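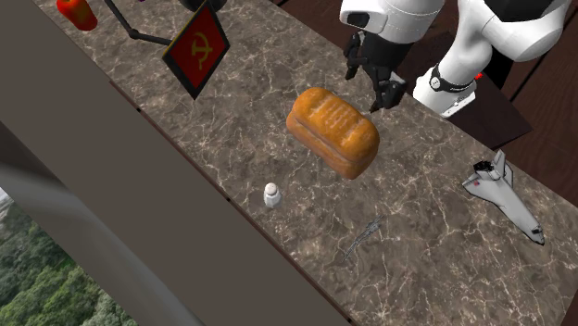 Figure 1. The marble counter in our simulator, with the gripper open over the loaf of bread.

Picking the Right Thing Off a Messy Counter
Project report, Ploreck team, July

What I wanted to find out
My part of the Ploreck project was the picking policy, the bit that reads a typed instruction like "pick up the bread" and moves the arm. We already knew it did fine on plain tables. I wanted to know what happens when the counter has a fancy pattern on it and the other objects make no sense together. Who keeps a space shuttle next to the salt? The simulator doesn't care, and it turned up plenty of layouts I'd never have thought of myself.

How the scenes get made
I used Fornirgate to build the scenes. It picks a room, a counter surface and a handful of objects, drops them in and lets them settle. Then I save the layout so every version of the policy gets exactly the same test. I made 3,000 training scenes this way and kept 661 more that the policy never saw until the end.

The layout in Figure 1 is one of my favourites from the test set. The bread is an easy target – big, orangey and just below and to the left of the gripper. The lizard is the mean one. It's grey, it's skinny, and it lies flat on veined marble, so even I had to look twice before I found it (and I had the object list open beside me!).

Training
Nothing clever here. Camera picture and instruction go in, arm movement comes out, and the batch size was 64 the whole way through because that's what fit on the lab machine. I trained it 3 times with different random seeds. My first go was a write-off, as I'd mixed up the object names in the label file and spent two evenings wondering why it kept heading for the wrong thing.

I compared two set-ups. Overgaard is our older one, trained only on plain-coloured surfaces. Kollbridge is the same network trained on the full mix of marble, wood and patterned tops.

What happened
Kollbridge did better on patterned counters with all the seeds, and the gap was widest for small or flat objects. For the bread and other chunky things the two were so close that I wouldn't argue for either. On plain tops Kollbridge was a tiny bit worse, which annoyed me – I'd hoped to get the extra for free.

The failures were more interesting to watch than the successes. When Overgaard was asked for the lizard on marble, it often went down over a bare patch of stone where the veins crossed. Kollbridge did that less, but it had its own bad habit of closing its fingers too high on flat objects. White things like the salt shaker were somewhere in the middle. I think the shadow helps the policy find them, but I haven't tested that properly, so please treat it as a guess.

What I'd change
I'd save the gripper height at every step. I only kept the final position, and that made the high-grasp problem really slow to track down. I'd also sort the test scenes by how closely the target matches the counter colour, instead of doing it by eye the way I did. The lighting hardly changed between my scenes either, and that should go in the next batch.

The saved layouts and both sets of weights are in the shared project folder, along with the corrected label file. Use that one, please, and leave the old one alone.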